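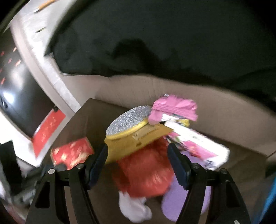

Wunddale, February 16, 2022

3.2 Collecting demonstrations in cluttered boxes

Figure 2. A hand-held gripper over a cardboard box of mixed items, among them a yellow container with a glittery silver lid, a small red gift box and a pink plastic package.

We gathered 2113 demonstrations of picking from open boxes, all of them with the hand-held tool. Mixed boxes are where the Lalivance set really comes alive! Soft, shaggy things sit against stiff packaging – just the contact we found missing from the Farkas recordings – and a wearer of the tool learns quickly to tilt the jaws before closing them. Each of the 19 boxes was repacked after 100 picks, with items drawn again from the shared pool. Failed grasps were kept and labeled, and they proved a delight to train on: the policy picked up the regrasping motion from them without any extra reward term. Recordings made at Durkcombe in April use the same jaws but shorter pads, so we hold them out for the transfer test in Section 5.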